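Laboratório Pellora apresenta método para ensinar robôs a arrumar camas com menos demonstrações

O Laboratório Pellora, do Instituto Lavon, divulgou em fevereiro os resultados de um estudo sobre a manipulação de tecidos de grande dimensão por robôs de dois braços. O trabalho, coordenado pela investigadora Marisol Escobedo, propõe uma forma de treino em que o sistema aprende a partir de correções feitas durante a execução da tarefa, em complemento das demonstrações completas habitualmente usadas nesta área.

A tarefa escolhida foi a de esticar e alinhar um edredão sobre uma cama de casal. Trata-se de um problema conhecido na robótica doméstica: o tecido deforma-se a cada contacto, esconde parte de si próprio nas dobras e raramente volta à mesma posição inicial. Um robô que aprende a repetir uma trajetória perde com facilidade a referência assim que uma ponta escorrega ou uma dobra se forma fora do lugar previsto.

O método, a que a equipa deu o nome de Sorensen, divide o trabalho em duas fases. Na primeira, um operador conduz o robô à distância e regista um conjunto de demonstrações da tarefa inteira, do primeiro contacto com o tecido até ao alinhamento final. Na segunda, o robô executa a tarefa de forma autónoma e o operador intervém apenas quando considera que o movimento se afasta do objetivo. Cada intervenção é guardada com as imagens dos instantes que a antecederam, e o modelo é treinado de novo dando maior peso a esses segmentos.

Segundo Marisol Escobedo, a opção decorre da análise dos ensaios preliminares. «Verificámos que a maior parte das falhas se concentrava em momentos muito curtos, quase sempre na escolha do ponto onde agarrar o tecido. Fazia sentido recolher dados precisamente aí», afirma a coordenadora do estudo.

A recolha foi realizada em quartos mobilados, com luz natural e sem marcadores nos têxteis. A equipa optou por não uniformizar a roupa de cama nem a disposição dos móveis, para que o modelo fosse exposto a variações próximas das de uma habitação. As imagens usadas no treino são captadas da cabeça do robô, com as duas mãos no campo de visão.

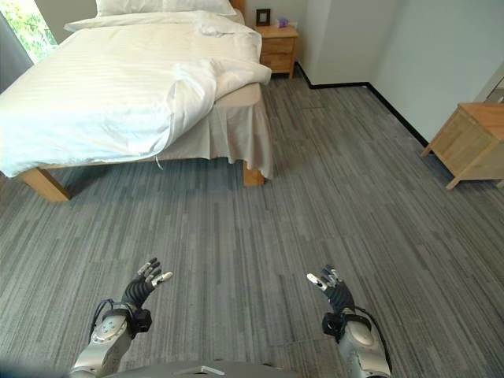

O conjunto de dados final reúne 1000 episódios, entre demonstrações completas e execuções com correção. Na avaliação, o robô partiu de 39 configurações iniciais que não constavam do treino e concluiu a tarefa em 37. Foi considerada concluída a execução em que o edredão cobria toda a superfície do colchão e em que os bordos laterais ficavam à mesma altura, dentro da tolerância fixada no protocolo. A verificação foi feita por um avaliador que não participou na recolha.

Nas 2 configurações em que a tarefa não foi concluída, o tecido encontrava-se dobrado sobre si mesmo junto à cabeceira, e o modelo não conseguiu distinguir a camada superior da inferior. O relatório assinala esta situação como a principal limitação do método na sua forma atual. Regista ainda que o tempo de execução continua superior ao de uma pessoa e que o robô interrompe o movimento com frequência antes de cada nova preensão, comportamento que a equipa atribui à prudência dos operadores durante as demonstrações.

Barrett Montoya, responsável pela componente de controlo, sublinha a importância da coordenação entre os dois braços. «Quando um braço puxa, o outro tem de ceder ou de segurar, consoante a tensão do tecido. O modelo não recebe essa informação de forma direta e precisa de a inferir a partir da imagem e da posição dos dedos», explica. As mãos de vários dedos foram preferidas às pinças simples por permitirem diferentes formas de prender a orla do edredão, embora tornem a operação à distância mais exigente e obriguem a um período de adaptação mais longo por parte de quem conduz o robô.

O estudo incluiu uma comparação com um modelo treinado apenas com demonstrações completas, em igual número de episódios. De acordo com o relatório, esse modelo mostrou-se capaz de iniciar a tarefa na generalidade dos casos, mas recuperou com menor regularidade depois de uma preensão falhada — a situação que as correções do operador procuram cobrir. Os autores ressalvam que a comparação foi feita com uma única plataforma robótica e que os resultados não devem ser generalizados a outros equipamentos sem novos ensaios.

A próxima etapa do projeto decorrerá em Greltville, onde o laboratório dispõe de um segundo espaço de ensaio. Estão previstas sessões com lençóis ajustáveis e capas de almofada, peças que exigem maior força e um encaixe mais preciso nos cantos. A equipa pretende também avaliar se as correções recolhidas por um operador são aproveitáveis quando o robô é conduzido por outro, questão que ficou fora do âmbito desta fase.

O relatório técnico e o protocolo de avaliação podem ser solicitados ao secretariado do Laboratório Pellora. A disponibilização do conjunto de dados a outros grupos de investigação está em preparação e dependerá da conclusão do processo interno de revisão. Os resultados serão apresentados por Marisol Escobedo e Barrett Montoya numa sessão aberta à comunidade académica, na quarta-feira, às 15h00, no auditório do Instituto Lavon. A entrada é livre, sujeita à lotação da sala.

Contactos | © Instituto Lavon — Laboratório Pellora. Todos os direitos reservados. | Voltar ao topo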